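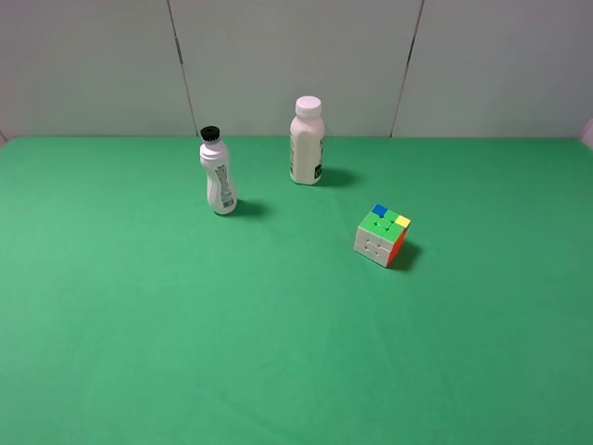
Two bottles and a Rubik's cube on the green cloth.

I have been decluttering since December and I'm starting to think the whole business is a bit of a racket.

It began when my sister-in-law lent me a book by a woman who owns 147 things. She counts her spoons. I read it over a weekend with a pen in my hand, and by the end I'd written "says who?" in the margin so often that I'll have to buy Bushra a new copy. Which makes one more book in the world, so well done everyone.

The main rule is that if you haven't used something in a year, it goes. Fine for a fondue set. But I hadn't used the camp stove in three years, and then the power went out for two nights in the big storm and we had soup and tea while the neighbours ate crackers. By the book's logic that stove should have gone to the op shop long ago. There's no chapter on storms. I checked.

Then there's the bit about how anything you get rid of can be replaced cheaply. I'd like to know where she shops. I gave away a perfectly good Stukberg casserole dish in the first flush of it all, and a new one is $200. The lid alone costs more than I paid for the original set. Ehsan has been very decent and has only brought it up at dinner.

I also don't buy the claim that a clear bench gives you a clear head. My nan's kitchen had jars on every surface and a drawer you had to open with your hip, and she did her own tax and everyone else's. Meanwhile the tidiest bloke I ever worked for couldn't find his way through a roster.

To be fair, some of it has been worth doing. The linen cupboard shuts. I found my good scissors, and a cheque from Uzma that's far too old to bank. I've stopped keeping the boxes that things came in, apart from the Durrani sewing machine box, because that one's a really good box.

What bothers me is the moral tone. Somewhere along the line, owning a spare kettle turned into a character flaw. People who've always had enough money to buy a thing twice are telling the rest of us to let go, and then selling us a set of matching baskets so we can do it nicely. I looked at the baskets. They were ugly and I nearly bought them anyway.

So I'm keeping the hall cupboard as it is until winter. Widad wants the second esky if I do cave, and she's already measured her car boot.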